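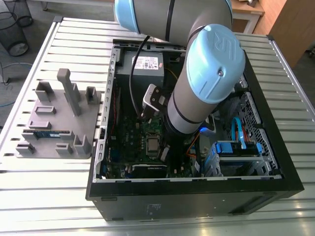 *Desktop tower on its side, side panel off.*

# Derer: a list of secondhand PC price claims

Skoteck data notes | Thu 25 January

Derer is a small table of asking prices for used desktop parts, copied by hand from public listings in December. It has 400 rows. Please read the next part before you plot anything.

## What it doesn't tell you

Asking prices are not sale prices. I keep seeing charts that treat them as the same thing, and I don't trust any of them. A seller can ask whatever they like for an old processor and leave the listing up for months. We have no idea what sold.

The `condition` column is the seller's word. "Tested, working" was typed in over 70 rows, and not one of those listings said what the test was. Treat it as decoration.

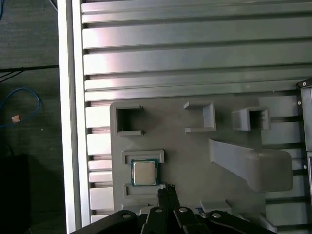 *Slotted aluminum tabletop, left side.*

## Columns

- `part`: processor, memory, board, power supply or case
- `ask`: US dollars, shipping left out
- `condition`: see above
- `source`: Cao or Gromier, the two listing sites we copied from
- `dup`: 1 if we suspect a repeat listing

Cao lets sellers edit a price without showing the old one. Gromier shows the change but not the date. I would not compare the two sites using this file, though someone will.
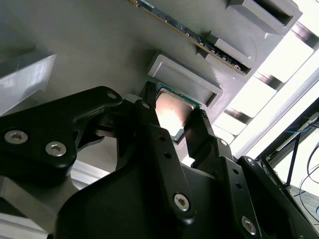 Processor rows are the weakest part of the table. Sellers often name a family and skip the exact model, so `part` stays vague and the prices spread out for no good reason. Photos didn't help much. A bright reflection on the metal heat spreader, like the one on this chip, can make any printing there hard to read, and a bit of green board with gold contacts showing at the edge won't settle the model either. We left 9 rows blank for that reason.

## Known problems

- 5 rows have prices that look like typos. Left as found.
- `dup` was one person's guess and was never checked.
- No rows for graphics cards. Don't ask for averages that include them.

Fixes are welcome if they come with a link to the listing.

We use cookies to remember your settings. Accept | Manage choices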